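Red Thing, Small Cubes, Big White Table

I have a new favorite pastime and it costs next to nothing. You clear off a table, you put out a few small objects in plain, strong colors, and you move them around until something makes you grin. I've been at it since July and I'm still finding new arrangements!
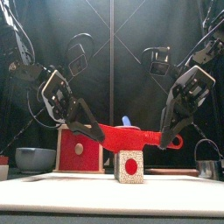
Posted by Anju Mishra on Thursday, August 8, 2019
Filed under: Color, Small Objects | 13 comments

Look at that red! It's glossy with a bit of texture to it, wide and rounded at one end, then it narrows down to a neck with fine grooves and finishes in a round ring. Lay it across a little white speckled cube and suddenly it has a shadow side and a sunny side and a whole attitude. I could look at that ring all day (I more or less have).

I got into this through Geeta Bhatt, who taught a weekend class on color years ago and made us all work with a white surface and whatever was in our pockets. Mine was a bus ticket and a cough drop. I remember being annoyed for ten minutes and then completely hooked for the rest of the afternoon. She called it "sorting until it sings," and I wrote that on the inside cover of my notebook, where it still is, next to a grocery list.

The white matters more than I expected. On my oak desk at home, everything small and colorful turns into clutter. Put the same piece on white and you notice its outline first, then the gap beside it, then the color. I've tried gray card and a cream sheet too, and cream was a disaster with red - the whole thing went sort of tomato soup.

Speckles are the other surprise. A plain white cube on a white table can nearly vanish, but give it a few specks and it holds its own, even with something as loud as that red lying on top of it. I've started looking for speckled everything. Umesh Negi has a bowl of speckled stones in his hallway and I've had to stop myself from asking to borrow them. (Umesh, if you're reading, may I borrow them?)

Green is where it gets really good, though. I went back and forth on which green for ages. A bright one next to red looks like wrapping paper, and I spent a whole evening trying to talk myself into a minty shade that just looked lost. Dark green is the answer, at least for me. It's calm and heavy and lets the red do the shouting. And cubes pushed right up against each other read as one long shape from a little distance, then come apart into separate blocks when you lean in. I love that. On a diagonal they're even better, like a tiny set of stairs going nowhere in particular.
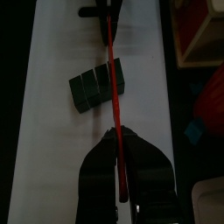 If you want to try it

Start with one color you're crazy about and one that's quieter. Add something pale. That's plenty for a first go, and you can raid the kitchen drawer or the toy box for all of it.

Try a long shape with a row of short ones. Turn the long one so it points at the row, then so it runs alongside, then so it ignores it completely. Let the corners of your cubes touch, or push them flush, and see which you like. I'm firmly in the flush camp this week.

Get down to table height at least once. Things I'd written off from above looked fantastic from the side, especially anything with a neck or a ring on it.

And keep notes! My notebook is up to page 70 and most of it is terrible little sketches with arrows and words like "nicer" and "no, too Christmas." Berenice Medrano asked to see it and laughed at page after page, and then went home and emptied her button tin onto a tray, so I'm counting that as a win.

Next up I want to try yellow. I have a feeling about yellow and dark green. Tell me in the comments what you'd put with it - Sixten Brekke has already voted for navy, and I'm not convinced yet.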